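트로콘 색 이름 모음 (Trokon Color Words)
한국어 색채 표현 데이터, 버전 2

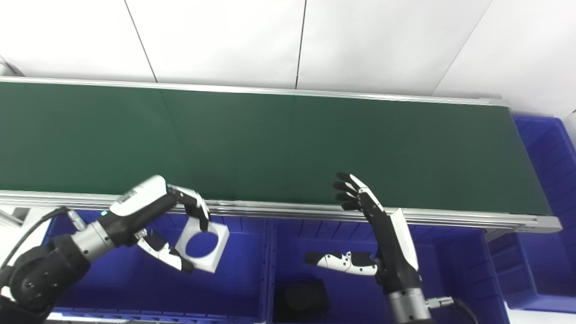
진초록 컨베이어 벨트와 흰 벽.

소개

트로콘은 한국어로 색을 부르는 말을 모아 놓은 작은 어휘 데이터입니다. 표제어는 모두 336개이고, 색 이름만 있는 게 아니라 '누리끼리하다', '푸르뎅뎅하다', '발그스름하다'처럼 색과 느낌이 한 덩어리로 붙어 있는 말까지 들어 있습니다. 사실 이쪽이 훨씬 재미있어요! 처음에는 글꼴 견본집에 넣을 색 이름 목록이 필요해서 시작했는데, 정리하다 보니 견본집은 뒷전이 되고 목록만 자꾸 길어졌습니다.

색 이름을 다루는 자료는 보통 좌푯값 하나에 이름 하나를 붙입니다. 화면 디자인에는 그걸로 충분하지만 '거무죽죽하다'에 좌표를 하나만 찍으라고 하면 손이 멈춥니다. 얼마나 어두운지만 말하는 게 아니라 보는 사람의 마음에 들지 않는다는 뜻까지 함께 실려 있으니까요. 그래서 트로콘은 좌표를 필수 항목으로 두지 않고, 말이 어떻게 만들어졌고 무엇에 붙어 쓰이는지를 먼저 적습니다.

파일 구성

words.tsv 표제어와 기본 정보
examples.tsv 예문
pairs.tsv 모음 교체로 짝을 이루는 말
swatches.tsv 색 좌표(선택 항목, 빈칸 많음)
notes.txt 판단이 어려웠던 표제어에 대한 메모

인코딩은 모두 UTF-8이고 줄바꿈은 LF입니다. 스프레드시트에서 열었을 때 글자가 깨지면 가져오기 메뉴에서 인코딩을 직접 골라 주세요.

words.tsv의 열

id: 표제어 번호. 버전이 바뀌어도 유지됩니다.
lemma: 기본형. 형용사는 '-다' 꼴로 적습니다.
pos: 품사. 명사, 형용사, 부사 가운데 하나.
root: 바탕이 되는 색. 흰, 검은, 붉은, 누런, 푸른, 기타.
prefix: 새-, 시-, 샛-, 싯- 같은 앞가지. 없으면 빈칸.
tone: 말맛. 긍정, 중립, 부정, 갈림.
goes_with: 자주 함께 쓰는 대상. 하늘, 얼굴, 옷감, 나뭇잎 등.

tone 열의 '갈림'은 문맥에 따라 평가가 뒤집히는 말에 붙입니다. '시퍼렇다'가 대표적인데, 바닷물에 쓰면 시원하고 멍 자국에 쓰면 보기만 해도 아픕니다. 이런 말을 억지로 한쪽에 넣지 않으려고 버전 2에서 새로 만든 값이에요.

푸른색 이야기

가장 오래 붙들고 있던 부분입니다. '푸르다'는 하늘에도 쓰고 숲에도 씁니다. '푸른 바다'와 '푸른 잔디'가 나란히 자연스러운데, 영어 색 이름에 맞춰 나누려고 하면 바로 어긋나지요. 신호등도 '파란불'이라고 부르는 분이 많고요. 그래서 root 열에서는 파랑과 초록을 가르지 않고 '푸른' 하나로 묶었습니다. 대신 goes_with 열을 보면 어느 쪽으로 기우는지 알 수 있습니다. 나뭇잎, 풀, 산이 적혀 있으면 초록 쪽, 하늘과 바다가 적혀 있으면 파랑 쪽에 가깝습니다.

'초록', '녹색', '풀빛', '쑥색', '국방색'은 각각 따로 표제어로 올렸습니다. '초록'과 '녹색'을 합치자는 의견도 있었지만 예문을 모아 놓고 보니 어울리는 자리가 꽤 다르더라고요. '초록 물이 든다'는 편안하게 읽히는데 '녹색 물이 든다'는 어쩐지 천을 잘못 빤 것 같습니다. (이건 저희 귀에 그렇다는 말이고, 다르게 느끼는 분의 제보를 무척 기다립니다.)

모음이 바뀌면 색도 바뀐다

pairs.tsv에는 37쌍이 들어 있습니다. '노랗다'와 '누렇다', '빨갛다'와 '뻘겋다', '까맣다'와 '꺼멓다' 같은 짝입니다. 대체로 ㅏ, ㅗ 쪽은 밝고 산뜻하며 ㅓ, ㅜ 쪽은 어둡고 탁합니다. 앞가지도 모음을 따라갑니다. '새파랗다'와 '시퍼렇다', '샛노랗다'와 '싯누렇다'를 소리 내어 읽어 보세요. 규칙이 이렇게 또박또박 들리는 자리가 또 있을까 싶습니다!

다만 짝이라고 해서 서로 바꿔 쓸 수 있다는 뜻은 아닙니다. 벼가 익은 들판은 '누렇다'가 제격이고, 개나리는 '노랗다'여야 합니다. 이런 차이는 예문에 최대한 담았습니다.

예문에 대하여

examples.tsv의 문장은 전부 이 데이터를 위해 새로 쓴 것입니다. 소설이나 신문에서 가져온 문장은 없습니다. 한 문장은 20어절을 넘기지 않고, 표제어가 활용된 꼴 그대로 나옵니다. '하얘서', '파래지다', '누레졌다'처럼 틀리기 쉬운 활용형은 일부러 넉넉히 넣었으니 맞춤법 검사 도구를 시험할 때도 쓸모가 있을 겁니다.

변환 도구

Skomeo는 TSV 파일을 JSON으로 바꿔 주는 작은 스크립트입니다. 같은 폴더의 tools 안에 있고, 따로 설치할 라이브러리는 없습니다.

python tools/skomeo.py words.tsv words.json

빈칸은 null로 바뀝니다. 빈칸을 빈 문자열로 두고 싶으면 keep_empty 설정을 켜세요.

알려진 한계

지역 말이 많이 모자랍니다. 제주말 색채어는 일부러 뺐습니다. 몇 개만 곁다리로 넣기에는 너무 풍성해서 별도 파일로 제대로 다루고 싶습니다. 옛말과 전통 염색 용어도 아직 없습니다. 화장품이나 자동차 도장에 쓰는 상품용 색 이름은 앞으로도 넣지 않을 생각입니다.

tone 값은 저희의 판단입니다. 세대에 따라 다르게 읽힐 수 있으니 감성 분석의 정답으로 쓰기보다는 참고용으로 봐 주세요. swatches.tsv의 좌표도 화면에서 눈으로 고른 값이라 인쇄물에는 맞지 않습니다.

고칠 곳을 찾으셨다면

이슈에 표제어 번호와 함께 남겨 주세요. 새 낱말 제안은 예문이 하나 붙어 있으면 훨씬 빨리 살펴볼 수 있습니다. 할머니 댁에서만 들어 본 말, 사전에 없는 말도 환영합니다. 그런 말일수록 어디에서 들었는지 지역을 함께 적어 주세요.

이용 조건

데이터는 CC BY 4.0, 스크립트는 MIT 라이선스를 따릅니다. 표기는 'Trokon 색 이름 모음, 버전 2'로 해 주시면 됩니다.

바뀐 점

버전 2 (2026-09-12): tone에 '갈림' 추가, pairs.tsv 분리, '희다' 계열 예문 전면 교체.
다음 버전은 12월에 낼 예정이고, '불그죽죽하다'와 '불그데데하다'의 설명을 다시 쓰고 있습니다.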